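3.2 Why I stopped trusting the average

I'll admit I went into this part of the study expecting histograms to do all the work. They're friendly, everybody has seen one in school, and you can draw one in a spreadsheet before your coffee is ready. So for the first pass I gave each reader a plain histogram of delivery delays and asked them which depot, Ballton or Heffernan, they would rather order from.
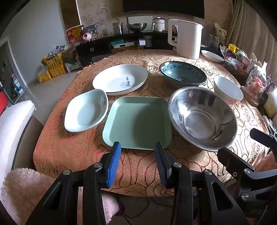
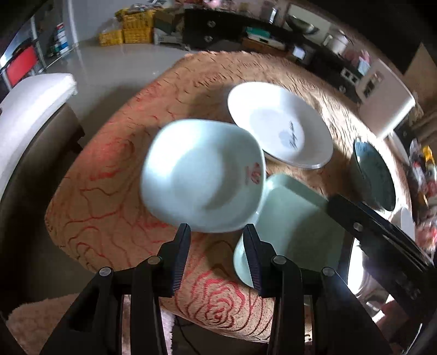 Figure 3. Round table with a patterned tablecloth.

The trouble was the bins. I had 489 delay records from September, and with wide bins the two depots looked like twins. With narrow bins Heffernan suddenly grew a second hump over on the late side, and readers who saw that version picked Ballton far more often. Same records, same question, different answer! Roswitha Kröger had warned me about this when she read my draft plan, and I'm sorry to say I skipped over her note.

So I went back and redrew everything as strip plots, one dot per record, with a bit of sideways jitter so the dots wouldn't pile up on top of each other. I like strip plots a lot (maybe too much). You can see the odd late delivery sitting out there by itself, and you don't have to pick a bin width at all. What you do have to pick is the jitter, and Nyokabi Chege talked me into keeping it small — if you let the dots spread too far, people start reading meaning into the sideways position, and there isn't any.

Of the 489 records, 191 came from Heffernan, so the two strips were never going to look equally full. A few readers took the thicker Ballton strip to mean "more delays" when it only meant more orders. I tried 2 fixes for that. The first was to print the record count under each strip, which people mostly ignored. The second was to make the dots see-through, and that helped more than I'd hoped, though Sorin Iordache still found it hard to compare the crowded middles and asked for a median line. I added one for the later rounds.

I've kept the histogram results in the tables anyway, bin widths and all, and anyone who wants to redo the comparison with their own bins should be able to. Section 3.3 goes over how the readers' choices were scored.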